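Visitors to the Serkia automation hall get a yellow vest, a badge and a sheet with 4 rules on it. By the time I had found the armholes, the guide had already recited 3 of them. The fourth was about coffee, and I was holding one.

I had gone in August for the robots and spent most of the afternoon on the paperwork that lets them move. The Celix cell, which works on desktop computers, comes with a risk assessment of 633 entries. Someone had to imagine every one of those. Entry 500 deals with a visitor's lanyard. I tucked mine in.

The house rules are sensible, if a little stern. The speed limit is set for the part in the gripper as well as the arm, on the grounds that a circuit board has corners. Nobody reaches in on a pause; a pause is a request, the guide said, and a stop is a stop. Anyone opening the cell hangs a personal lock on the switch and keeps the key. Cables to the gripper get checked at every shift change, and a signature goes in a paper book, which Serkia trusts more than its own software.

I asked about grounding and got twenty minutes. Boards are handled by the edges, trays are inspected for wear, and a new tray goes through the same sign-off as a new tool – the Tedesco line skipped that once, and it is still brought up at lunch.

My vest was inspected on the way out. It had coffee on it, and I was asked to fill in a form. 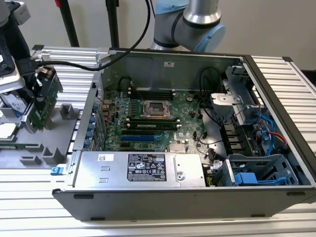 Giten
Visits correspondent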